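Section 4: Your First Sourdough Starter in the Edora Jar

Welcome to the fun part! Your Edora jar is washed, the lid fits, and now you get to grow something alive in it. Give it a little attention each day and you'll be baking before you know it (the pancakes alone are worth it).

What you need
Whole rye flour, plain white flour, water, a kitchen scale and the small Nosta spatula from the box.

4.1 Mixing day

1. Set the empty jar on the scale and press zero.
2. Add 65 grams of rye flour and 65 grams of water.
3. Stir until no dry flour is left, and scrape down the sides.
4. Rest the lid on top without closing the clip.

CAUTION: Never clip the lid shut while the starter is active. Gas builds up quickly and the glass can crack.

4.2 Daily feeding

1. Spoon out all but 32 grams of starter. Save the extra for crackers!
2. Add 32 grams of white flour and 32 grams of water, then stir well.
3. Slide the rubber band down to the new level so you can watch it climb.

Note: A quiet spell on the third or fourth day is completely normal. Keep feeding, it'll wake up.

4.3 Finding a good spot

Starters love a steady 23 °C. On top of the fridge is often perfect, and so is an oven with only the light on (tape a note to the door, please!). Keep the jar out of direct sun.
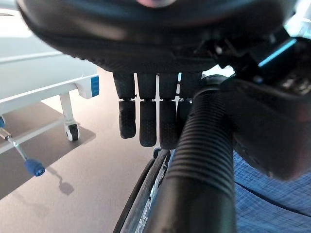 4.4 Is it ready?

1. Feed it at 8 a.m. and check again at lunch.
2. Look for a doubled height and bubbles all the way through.
3. Drop a spoonful in a glass of water. If it floats, go bake!

CAUTION: Pink or orange streaks mean spoilage. Throw everything out, wash the jar in hot soapy water and start over.

For your first loaf, turn to the Julevport country bread in Section 5.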